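3.2 How people file their recipes

I went into this part of the study thinking everyone would sort by meal. I do, my mother did, and it never crossed my mind that you'd do it any other way! Well, of the 47 households we visited in Ludbridge, only six had dividers for breakfast, lunch and dinner. The rest sorted by who gave them the recipe, by season, by main ingredient, or (my favorite) by how often the thing gets cooked, with the well-used cards up front and the holiday baking way at the back.

Efraín Condori and I coded all 472 cards twice, a month apart, and argued over the ones we'd put in different piles. Most of those fights were about soup. Is a chicken soup filed under "chicken" or under "sick days"? We ended up keeping whatever label the owner used, even when it made our tables uglier. A divided wooden box with a card upright in it (Figure 4) is the kind of storage I mean whenever I say "box" from here on; albums and loose drawers are handled in Section 3.4.
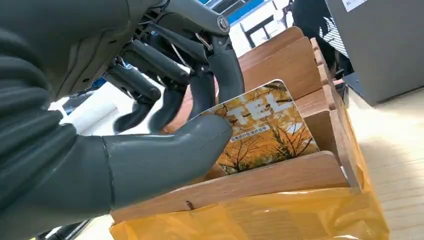 Figure 4. A card in a divided wooden organizer box.

3.3 What happens when the box fills up

I got a lot more out of this question than I expected. In Kurnside, where we ran the pilot, people mostly bought a second box and split the collection down the middle. In Ludbridge they threw things out instead – and they remembered what they'd thrown out, sometimes in painful detail. One woman could still recite the plum cake she tossed in a September cleanup.

We logged 108 discarded recipes this way, all from memory, so please read Table 5 with that in mind. Desserts lead by a mile. I suspect people just remember losing a cake better than losing a casserole, and our interview questions weren't built to tell the two apart.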